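Keep the Old Server

Every February our office gets a quote for moving everything to a hosted service, and every February I argue against it. We are a small surveying business in Bedholm. We have 2 machines in a back closet, and between them they hold every drawing and invoice we have made.

The hosted plan we were last offered came to $473 a month. That is not a crazy price. But it never ends, and it goes up when you add people. Our older tower was paid off long ago. When a part wears out, I buy the part.

People tell me that hardware is a headache. Some of it is. I have spent more than 4 evenings this year on the closet, mostly on backups. I still think a small firm should know where its files are and be able to put a hand on them.

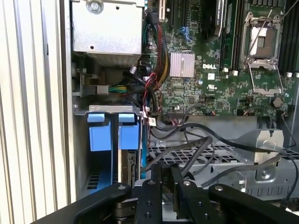

What repair teaches you

A Dell tower is built to be opened. The blue handles on the drive trays are there to be grabbed, and a person with no training can learn to swap a drive in an afternoon. I did, with the manual on my knee.

Renting takes that away. If the service is down, you wait and read the status page. If the company drops the plan you use, you move.

I would not say this to a firm with offices in several cities. They need what the hosted companies sell. For a shop our size, with slow internet and big files, the closet still makes sense. Keep a second copy in another building, write down the passwords, and replace the drives before they get old. Our next set is already in the budget.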